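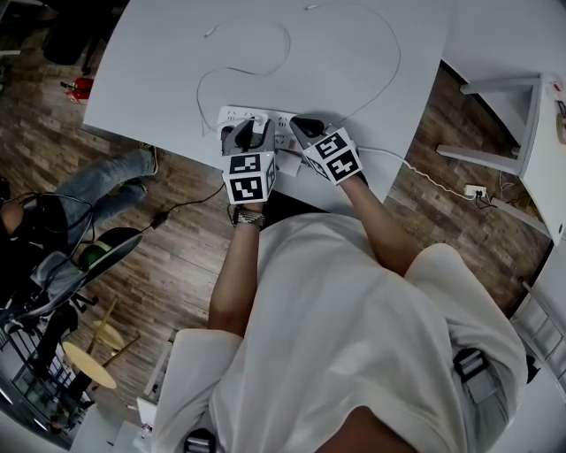
How long should you keep electric bills after you move out? I keep mine until the deposit is back and the final bill is paid, then one more year.

I moved out of the Nasden building in May, so this is fresh. Some notes in case you're leaving a rental soon.

Read the meter yourself on the last day. Mine said 1,936. The final bill used an estimate that was 170 higher.

I called and got Lindsay Hoani on the second try. She asked for the reading and the time I took it. I had both written down - 9 in the morning - and she fixed the bill while I waited.

Get the move-out date in writing from the landlord too. My old neighbor Herman Govindasamy only had a phone call to go on and paid for two extra weeks of power in an apartment he'd already left.

Don't cancel autopay until the final bill clears. I canceled early and got a late notice at the new place, forwarded, already past due.

Someone asked about gas. Same steps, but my gas company wanted to send a person out, and I had to be there to let them in. Book that early. The first open slot I could get was after I'd handed over the keys, so Marlina Menon from the office let them in for me.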